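Talavera Tearoom: Gallery

Updated February 2025

Welcome to our gallery page. My name is Shanthi Amarasinghe and I keep the small tearoom on the second floor of the Govbridge building. Many visitors ask me how the room looks before they come, so I put the pictures together with a few words for each corner. The room is 126 square feet, so please do not expect a big hall.

The tables all have cotton cloths, which I wash at home and iron while they are still a little damp. I bought the yellow one in May, when the old blue cloth got a stain that did not want to leave.

Guests can use the table for tea, for handwork, or for both together. Knots and cord work are the most popular now. A table for the afternoon costs 5 dollars and the hot water is free. 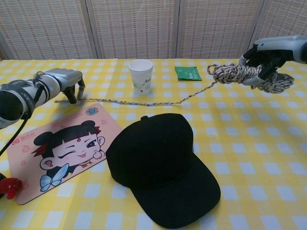
Yellow check table by the woven screen, with speckled rope, a paper cup and the pink mouse pad with the winking girl.

To reserve a table, please write your name in the book near the door.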